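Dye room notebook
Jul 15, 2019

Bleed testing on the reds, continued. Tap water today, the filter cartridge is still out. Windows open all morning, fan on the drying side only.

Picked up where the last entry stopped. The Terano scarlet on plain cotton is still giving off color in the rinse, well after the point where the maker's sheet says it should run clear. I had put this down to a bad batch of soda ash. Opened the new tub, made up the fix bath fresh, dyed another strip from the same bolt, and got the same pink rinse. So the soda ash is off the list. The old tub can go back on the shelf.

What's left: not enough time in the fix bath, water too cool at the end, something on the cloth, or the washing-off. I'd been changing more than one of these at once, which was sloppy, and the notes from the last two weeks can't be used for much. Starting over with one change per strip.

Setup for this round. All strips torn from the Grarnent bolt, same end, selvage removed, edges left raw. Scoured together in the big pot the evening before and dried flat. Dye stock mixed once and kept in the brown jug with the lid on. 14 grams of dye powder for the whole lot, weighed on the good scale. The other scale drifts when the door opens and I've put tape over its switch so people stop using it for powder. It's fine for cloth.

Each strip sewn to a white tester piece along one short side, so anything that comes off has somewhere to go. The tester is the multifiber ribbon cut into lengths. Careful with the order of the ribbon bands – I sewed one on upside down and read nylon as cotton for a while before noticing. Mark the top of the ribbon with a pencil line before sewing. Pencil stays put, the blue washout pen does not.

Strip A, control. Dyed, fixed, rinsed cold until it looked clear, washed with Zisley liquid on the warm setting, dried on the rack. Cotton band on the tester went a definite pink. Nylon band also pink, a bit more orange. Wool hardly touched.

Strip B, longer fix. Same as A but the fix bath ran 17 minutes longer. Rinse water was lighter from the start. Tester still pink on the cotton but I had to hold it against an unused ribbon by the window to be sure of how much. Better than A, not good enough to send out.

Strip C, hot soak. Same as A, then a soak in very hot water with a little Zisley, left in the covered bucket until the water had gone cool. The bucket turned a strong red, close to the color of the dye bath. Poured it off and did it again, and the second bucket was pale. Tester came out nearly white on every band. This is the only strip of the morning I'd call passed.

Strip D, cold only. Same as A with no warm wash at all, just more cold rinses. Looked clear in the sink. Then in the tester wash it ran as badly as A, maybe worse. So a clear cold rinse means nothing with this dye. I should have known that from the blues.

Reading of the above: the dye that bleeds is loose dye sitting in the cloth. Cold water isn't getting it out. The longer fix helps a little by leaving less of it loose in the first place, but the hot soak is doing the real work. None of this is new, it's in every handbook on the shelf. What I wanted was to see it on our own cloth with our own water, and to see how much difference each step makes so we can decide what to skip when we're short of time. Don't skip the hot soak.

Note on salt. The rinse has to get the salt out before the hot soak or the loose dye stays stuck to the cloth. I ran a quick side strip with no cold rinse, straight into the hot bucket, and it took far longer to come clean. Didn't give this one a letter. Cold rinse first, to get rid of salt and soda, then heat. Write this on the card over the sink.

Water. Rozália asked about hardness last week and I said I'd look at it. Tried the test papers from the drawer and they had gone brown along one edge, so I don't trust them. She has a newer packet and will bring it. If the water is hard it would explain the slightly chalky feel on the dried strips, and it may be tying up some of the dye as well. The water softener powder is on the low shelf behind the vinegar. I'm not going to add it until we've read the papers, or we'll have two changes again.

Detergent. Question from Rozália: is the Zisley itself pulling color? Some laundry liquids have brighteners that make a red look a bit bluish and people take it for fading. Washed a piece of A with Zisley and a piece with the plain textile soap, side by side in two jars on the warming plate. After drying, no difference in depth of color that I could see. Under the little UV lamp the white bands from the Zisley jar lit up and the soap ones didn't. So there's a brightener in it. For finished goods that may not matter. For test strips it does, because we're judging a pale pink against white and the white isn't the same white. From now on, textile soap only for anything with a tester sewn to it. Zisley for rags and aprons.

Drying. The strips dried on the rack near the fan had darker ends where they hung lowest. Loose dye moves with the water as it dries and collects at the bottom edge. C had no dark end. A had a clear one, D the worst. This could be a cheap test all by itself – hang a strip wet and look at the low edge the next day, no ribbon needed. The ribbon is expensive and we go through it. Will try it properly on the next set, with the strips all the same length and the same distance from the fan.

Also from drying: don't lay reds on the newsprint. It left a faint grey on the back of B. Use the old sheets.

Losses. Weighed the undyed cloth and the same cloth after scouring. It lost 3 percent, which fits with a light size on the bolt. I'd suspected there was more than that on it. The scour is doing its job and I don't think something on the cloth is our problem. The Jakab bolt (the heavier twill) lost 11 percent on the same treatment, so that one has plenty on it and should get a second scour before anybody dyes it. Water from the first scour was yellow and smelled like wet cardboard.

Small tests on the twill have to wait. It takes up color slower and I'd like a whole day with nothing else on the bench.

Sewn goods. Everything so far is strips. A garment is another matter. Seams hold loose dye, and so do collars, cuffs and anything folded over. Thread is often polyester and won't take this dye at all, so it stays white or goes a weak pink from staining. Elastic soaks up a lot and gives it back slowly. When we check a garment, open it out and look at the inside of the seams, both sides, in daylight. Press a damp white cloth hard along the seam and count slowly before lifting. If there's pink on the cloth, back in the hot bucket. Don't wring, it leaves crease lines that show as lighter streaks, mostly on the thicker weights.
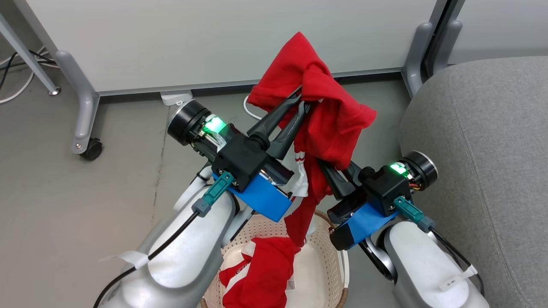
Red garment, held up between two black grippers.

For whole garments the bucket is too small. They fold over on themselves and the inside layers sit in their own color. Use the long sink with the plug in, enough hot water that the piece moves freely, and turn it now and then with the paddle. Gloves on. The paddle has a splinter near the handle that catches knits, so sand it before the next use.

Rub test. Did dry and wet rubs on A and C with the white squares. Dry: nothing on either one. Wet: A left a clear mark, C a very faint one that I could only find by folding the square and comparing the halves. I'd let C go out to a customer with a note to wash it separately the first time.

Mistakes today, for the record. Sewed the ribbon upside down (see above). Left the lid off the brown jug over lunch. Stock dye goes off once the soda is in, but this one had none in it yet, so should be fine. Put a new label on it anyway. Spilled some of the first hot bucket on the floor by the drain and it has stained the grout.

To do:
Card for the sink: cold rinse first, then hot soak, then look.
Sand the paddle.
Read the water with Rozália's papers.
Repeat strip C with the shorter fix, to see if the hot soak covers for it.
Low edge drying test, same lengths.
Second scour on the Jakab twill.
Order multifiber ribbon before August, we're on the last roll.
Ask Terano if the scarlet is a single dye or a blend. The orange cast on the nylon makes me think a blend, with one part moving faster than the other. If so the rinse color will change as it goes and we can't judge it by eye against one sample.

Strips A to D are pinned to the board by the window with the left half of each under card. Leave them alone please, they're staying up for light fading too.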